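Filed under: Manipulation / Methods

Basket picking and the 70 percent question
January 27, 2025

The Norow method has been going around since the Tostamdale group put its report out, and several readers have asked whether we believe it. Partly.

The claim is easy to state. Take a two-armed robot, give it thin plastic tools in a basket full of holes, and train it on 357 human-guided runs. Norow adds a step that scores each camera view before the policy acts and turns down the weight of any view the step decides is poor. With that step on, the report says, the robot finishes 70 percent of its trials. With it off, 48 percent.

The problem they picked is a fair one. Slotted plastic is a nuisance for vision. The wall repeats, whatever is behind it shows through in pieces, and a camera set low or close can end up with very little else. 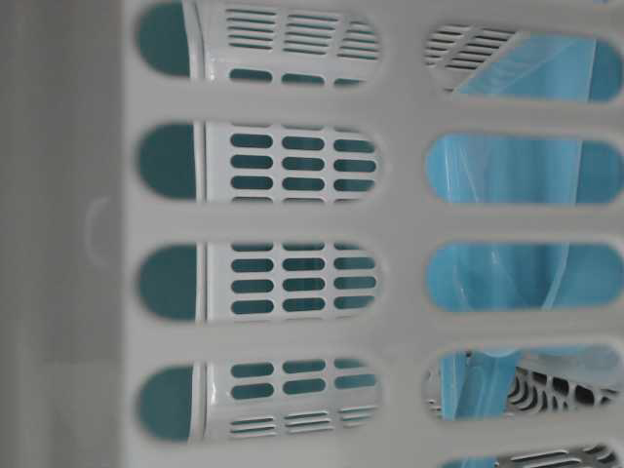 Basket wall at close range, with more perforated plastic and a blue bag on the far side.

A view like that should get a low score, and I have no quarrel with the idea. My quarrel is with what the score is being compared to. The baseline gets every view at equal weight, which few labs would choose if they were trying to win. A plain rule such as "trust the wrist cameras once the gripper is below the rim" never shows up in the tables. I would want to see that first.

Wrist views are the obvious rival because they are often good enough alone. The handle of a scoop, the hanging hole near its end and the fingers on both sides can all sit in one shot.
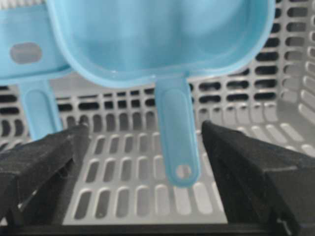 Fodor wrote in to disagree, saying that a fixed rule works until the arm blocks its own camera, and that a learned score at least has a chance of noticing. Fodor also thinks the gap between 48 and 70 is too wide to blame on a weak baseline.

Maybe so. But the report gives results from 3 training seeds and prints only the mean. If one seed did badly with the scoring off, a good part of that gap could be luck. The spread would take one extra column.

Then there is the layout. A brush and dustpan lying side by side on a basket floor, handles pointing the same way, is a kind start.
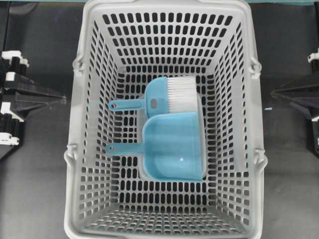 I could find no count of how many trials began in a tidy state like this and how many began with tools jammed in a corner or stacked bowl over bowl. The text says "varied" and moves on. Success is also loosely defined: a tool counts as picked if it clears the basket floor, even if the robot drops it a moment later. Revov, which makes the scoring code available, uses a stricter test in its own notes - the tool has to clear the rim.

Three things I'd ask for before the May update:

1. Results for each seed, with the failures sorted by cause.

2. A hand-written camera rule as a second baseline, run on the same starts.

3. Separate numbers for trials where one gripper is in the other's wrist view. A second arm holding the tool by its handle changes what the first one sees, and the score ought to earn its keep there if it does anywhere.

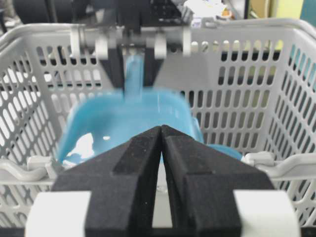 4. The stricter rim test, applied to the trials already recorded.

Recent items
- How many demonstrations is enough?
- Reading a success rate with no error bars
- Two arms, one bin: notes on handoffs
- Letters: more on depth sensing and clear plastic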